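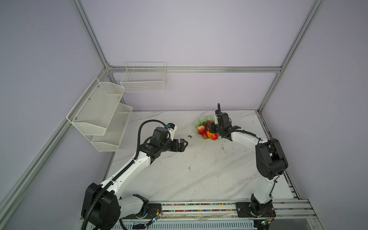

Fruit has been part of the afternoon service at the Istside residence since it opened, but until November it was handed out from steel tubs at the servery counter. The residence now sets it out on scalloped plates at the shared tables. The dining services manager, who oversees meals at Istside and at the smaller Puresstead building, spoke with the newsletter about the change and what it has meant for residents and for the kitchen.

The manager described the old arrangement as practical and not much loved. "The tubs were deep, so the good fruit was always on the bottom under the weight of everything else. Residents would turn it over looking for something they liked, and by four o'clock what remained was bruised. We were composting a great deal of fruit that had arrived in perfectly good condition."

The residence purchased 48 plates from Purba, all in the same pale green. Other colours were considered. White was judged too close to the tabletops, which have a white marble pattern with grey veining, and a dark blue sample showed every water mark from the dishwasher. "Green was the favourite of the kitchen staff from the first day the samples came in," the manager said. "I had been leaning toward the blue, and I was outvoted."

The wavy rim was a matter of longer discussion. Some staff considered it old-fashioned, and there was concern that it would chip. The manager said that six plates have been retired so far, most of them after being stacked while still wet and slipping on the way to the shelf. "The edge has held up better than I expected. Where we have lost plates, they have been dropped. A plain plate would have broken as well."

Asked how the fruit is arranged, the manager said that the instructions given to staff are brief. Larger pieces go down first, toward the middle, and smaller ones are placed where they will not roll. Nothing is piled higher than two pieces. Fruit is rinsed and dried in the kitchen beforehand and goes out whole, with cut fruit kept to the breakfast service, where it can be chilled.

"We ask people to leave a bit of the rim showing," the manager said. "It gives you somewhere to put your thumb when you carry it, and it looks generous without being overloaded. New staff tend to fill the plate right to the edge, and then they find they have no way of picking it up."

Placement on the table has also been settled by trial. The plates were first put at the front edge, within easy reach, where sleeves and bags caught them. They now stand toward the back, near the centre, and residents lean in. For those who find the reach difficult, a second plate is kept at the end of the servery and staff will bring it over on request.

The weekly order for the two buildings stands at 1110 pieces, supplied through Vullo. That figure is lower than it was under the tub system. The manager was cautious about drawing conclusions from it, noting that the winter menu also includes stewed fruit at supper. "I would want a full year before I told anyone we were saving money. What I can say is that the compost bin is lighter on Mondays, and the morning staff have remarked on it."

Residents have had their own views. Several wrote to request softer fruit, and one asked that bananas be kept on a separate plate so that they would not ripen everything beside them. The second suggestion was adopted within the week. A request for a bowl of nuts was declined on account of allergies in the building.

The tabletops are wiped down before the plates go out and again after they are collected. The manager mentioned that berry juice, if left overnight, will leave a mark on the pale surface, and that a paste of baking soda has so far been enough to lift it.

Puresstead will receive its own set of 12 plates once the servery there has been repainted. The manager expects to keep the same colour, although the tables in that building are darker. "They should look well on it. If they don't, we will swap a few over and see what people say."

Related items
Supper menu changes at Istside
Puresstead servery: repainting schedule
Composting in the residence kitchens
How to request a special diet
Breakfast hours over the long weekend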